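Manifester à Zorkville : questions fréquentes

Mise à jour de juin. Les réponses valent pour la commune de Zorkville et pour elle seule. Les règles changent d'un canton à l'autre, et les résumés qui circulent sur les réseaux sont souvent faux.

Faut-il une autorisation pour manifester ?

Non, une déclaration. La mairie entretient la confusion en intitulant son formulaire « demande », et le guichet vous parlera volontiers d'un « accord ». Vous déclarez un parcours, une heure, un nombre prévu de participants, et on vous remet un récépissé. Exigez-le. Un courriel qui dit « bien noté » n'a jamais servi à grand-chose devant un agent.

À partir de combien de personnes ?

L'arrêté municipal fixe le seuil à 30 pour un rassemblement immobile. Pour un cortège, aucun seuil : dès qu'on marche sur la chaussée, il faut déclarer. Je n'ai trouvé aucun document qui explique d'où sort ce chiffre de 30. J'ai posé la question par écrit, on m'a renvoyé l'arrêté.

La mairie peut-elle refuser ?

Elle peut interdire, avec une motivation écrite. En pratique elle préfère proposer un autre lieu, et cet autre lieu est presque toujours le parking derrière la halle Nava, où il ne passe personne. Vous n'êtes pas obligés d'accepter. Répondez par écrit, demandez le motif précis, gardez copie du tout.

Peut-on se rassembler devant le domicile d'un élu ?

Sur le trottoir, oui, tant que le passage reste libre et que la déclaration mentionne la rue. Dans le jardin, dans l'allée ou sur le perron, non. C'est une propriété privée et l'argument de l'élu « qui nous doit des comptes » ne tient pas devant un juge. On peut trouver la méthode efficace ou puérile, les avis sont partagés chez nous aussi.

Qui compte les manifestants ?

Tout le monde, et mal. Pour la marche contre la fermeture de la ligne Treltavik, les organisateurs ont annoncé 555 personnes et la police municipale 109. Le premier chiffre est d'une précision suspecte pour un comptage fait depuis une camionnette en mouvement. Le second, vérification faite, avait été relevé avant le départ, pendant que les gens arrivaient encore. Aucun des deux ne mérite un titre de journal, et les deux en ont eu un.

Que risque-t-on en participant à un rassemblement non déclaré ?

Comme simple participant, pas grand-chose tant qu'il n'y a pas eu d'ordre de dispersion. Comme organisateur, c'est plus sérieux. Le règlement local prévoit en outre une amende de 500 pour occupation de la voirie, que la commune annonce souvent et réclame rarement. Ne comptez pas là-dessus quand même.

La police peut-elle filmer ?

Oui, sur la voie publique, et vous aussi. On nous assure que les enregistrements sont effacés passé le délai légal. Je n'ai aucun moyen de le vérifier et je me méfie de ceux qui prétendent le contraire. Si un agent vous demande de supprimer une vidéo, vous pouvez refuser poliment.
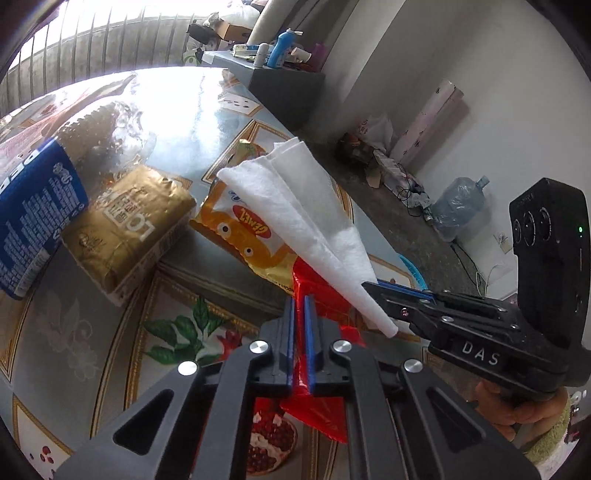
La rédaction de Tindik

Peut-on distribuer des tracts sans rien déclarer ?

À pied et sans table, oui. Avec une table, on entre dans le régime de l'occupation du domaine public, qui relève d'un autre bureau, ouvert le matin seulement. Il faut que le nom de l'imprimeur figure sur le tract. Les agents regardent ce détail quand ils n'ont rien d'autre à reprocher.

Et la sonorisation ?

Autorisée jusqu'à 20 h si elle figure dans la déclaration. Un mégaphone est toléré dans les faits — « toléré » veut dire que cela dépend de l'agent, de l'heure et parfois du sujet de la banderole.

Les pétitions en ligne servent-elles à quelque chose ?

Le conseil municipal n'est tenu de répondre qu'aux pétitions signées par des électeurs inscrits dans la commune. Les plateformes ne vérifient pas ce point et affichent de gros compteurs. Faites signer sur papier, avec l'adresse, et déposez l'original contre reçu.

Tindik soutient-il certaines manifestations ?

Non. Nous publions les parcours déclarés quand on nous les envoie, toutes causes confondues. On nous a reproché d'être payés par la mairie, puis par ses opposants. Nos comptes sont consultables sur demande.

J'ai repéré une erreur, que faire ?

Écrivez-nous avec la référence du texte. « Je l'ai lu quelque part » ne suffit pas.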